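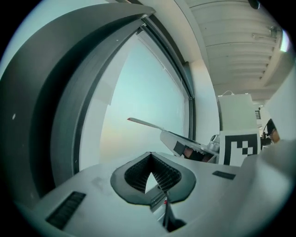
**Bresis Monitor, business tier – seven months in**

Bresis sells a media monitoring service aimed at small communications offices. The business tier costs $1099 a year for one seat and covers 60 sources: metropolitan dailies, the regional chains, two wire feeds and a rotating list of broadcasters. I have used it since April to track coverage of a rezoning dispute in Pondham.

Ingestion is the strong part. Print stories from the *Iredton Courier* arrive within 11 minutes of publication, and corrections are logged as separate entries with the earlier text preserved. When the *Courier* softened a headline on the rezoning vote, both versions were in the archive with timestamps. Few competitors at this price keep the superseded copy.

Ownership labelling is also well handled. Each outlet carries a field for parent company, and the field is dated, so a search can be limited to stories published before or after a change of proprietor. Osei, the previous product I used, had a single static label that was overwritten at each sale.

The sentiment score is poor. It treats any quotation from an opponent as negative coverage of the subject, and an editorial written with heavy irony was marked favourable. I turned the column off in the second week.

Broadcast transcripts are adequate for studio speech and unreliable for talkback. Speaker labels drift after an ad break – the host's questions are often credited to the caller. Check the audio before quoting anything.

Export is CSV or PDF. The CSV drops the correction history, a serious omission given how well the archive stores it.

Rating: 7 out of 10. Renewed for another year, sentiment column still off.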